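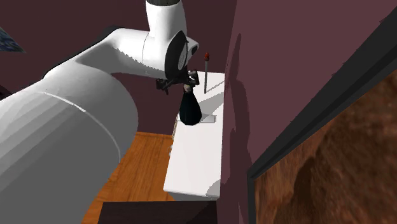

Meine Mutter hat mich zu Weihnachten gefragt, wann denn nun endlich der Roboter komme, der die Wäsche macht. Sie fragt das seit Jahren, mit einem leichten Vorwurf, als läge es an mir. Ich habe wie immer geantwortet: bald. Danach habe ich abgewaschen, und zwar von Hand, weil meine Spülmaschine seit November nur noch kaltes Wasser kann.

Seit März darf ich nun offiziell eine Meinung dazu haben. Liv Strand, mit der ich früher in einer sehr schlechten Band gespielt habe, arbeitet bei Brateo, und Brateo lässt Roboterarme Hausarbeit üben. Vorerst im Rechner, in einem simulierten Zimmer, in dem nichts kaputtgehen kann und keiner hinterher saugen muss. Liv hat mir Zugang zu den Läufen gegeben, unter der Bedingung, dass ich im Blog nicht wieder schreibe, die Maschinen würden uns alle ersetzen. Tue ich nicht. Ich habe ihnen zugesehen.

Das Projekt heißt Provero, und die Aufgaben darin lesen sich wie die Zettel, die in Wohngemeinschaften am Kühlschrank hängen. Schublade zu. Ding von A nach B. Ding wieder zurück. 2730 Versuche standen in der Liste, als ich einstieg, und 2661 davon waren als gelungen abgehakt. Bleiben 69, die es nicht waren. Ich habe das meiner Mutter am Telefon vorgerechnet, und sie sagte, das sei eine bessere Quote als bei meinem Bruder.

Nun muss man wissen, was in so einer Liste »gelungen« heißt. Gelungen heißt: Das Ding war am Ende da, wo es sein sollte. Ob der Arm dafür einmal ums halbe Zimmer gefahren ist, steht in einer anderen Spalte, die Liv mir erst auf Nachfrage gezeigt hat. Ich bin da milde gestimmt. Wenn ich den Müll runterbringe, fahre ich auch gelegentlich ums halbe Zimmer.

Was mich beim Zuschauen am meisten überrascht hat, war meine eigene Anteilnahme. Ich saß abends um halb elf mit einem Käsebrot vor dem Bildschirm und habe einem Greifer zugeredet. Komm. Noch ein Stück. Solange Leblanc, die bei Brateo die Auswertung macht und sich meine Fragen mit großer Höflichkeit gefallen lässt, meinte, das gehe allen so, in der ersten Woche. In der zweiten werde man ungehalten, und in der dritten mache man nebenbei die Steuer. Bei mir war es dann die Wollmaus unter dem Schreibtisch, gegen die ich seit dem Herbst eine Art Stillhalteabkommen hatte. 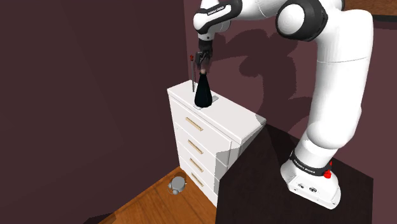

Meine eigene Kommode ist ein Möbel, auf dem sich Dinge ablagern. Schlüssel, Post, ein einzelner Handschuh, eine Schraube, von der ich nicht weiß, wo sie fehlt, und die ich deshalb nicht wegwerfe. Dagegen die Kommode bei Provero: weiß, vier Schubladen, und obendrauf eine flache graue Platte mit einem dünnen Stab samt roter Spitze und einem schwarzen Ding, unten breit und oben schmal, das der Greifer am Hals gepackt hält. So möchte ich auch wohnen. Mit so wenig Zeug auf dem Möbel würde ich mir das Aufräumen ebenfalls zutrauen, sogar an schlechten Tagen. Ich habe Liv gefragt, ob man dem Arm nicht einmal meine Kommode vorsetzen könne, maßstabsgetreu und mit Schraube. Sie hat gelacht, etwas zu lange, und dann gesagt, das sei im Prinzip eine gute Idee – für später.

»Für später« ist überhaupt das Wort der Branche. Das Greifen geht schon ganz ordentlich, solange das Gegriffene eine feste Form hat und sich benimmt. Ein Spannbettlaken benimmt sich nicht. Ein Spannbettlaken hat auch bei mir noch nie eine feste Form gehabt, ich knülle es und mache die Schranktür schnell zu. Dass eine Maschine daran scheitert, finde ich verzeihlich.

Die Konkurrenz ist da weniger bescheiden. Bei Nuvthorpe, wo man laut Prospekt »den Haushalt neu denkt«, soll ein Gerät 2000 Handtücher am Stück gefaltet haben. Ich habe hingeschrieben und gefragt, ob es 2000 verschiedene waren oder 2000-mal dasselbe. Die Antwort steht aus. Solange sagt, sie würde auf dasselbe tippen, und ein bisschen Respekt hätte sie trotzdem.

Mein Nachbar Magalhães, der eine kleine Schlosserei im Hinterhof hat, sieht die Sache nüchterner. Einen Arm, der ihm acht Stunden lang Winkel in die Bohrmaschine legt, nähme er sofort. Einen, der danach die Späne zusammenfegt, nähme er noch lieber, aber den gibt es in seiner Preisklasse nicht, und das Fegen ist der Teil, für den er niemanden findet. Er hat mir den Besen gezeigt. Ich habe gesagt, ich hätte Rücken.

Meiner Mutter habe ich inzwischen ein paar Läufe vorgeführt. Sie hat sich das eine Weile angesehen, die Brille auf der Stirn, und wollte dann wissen, ob der Arm eigentlich auch in die Ecken kommt. Ich habe die Frage an Liv weitergeleitet. Das mit der Spülmaschine war übrigens die Heizung, das Ersatzteil soll nächste Woche kommen.

Zuletzt aktualisiert: März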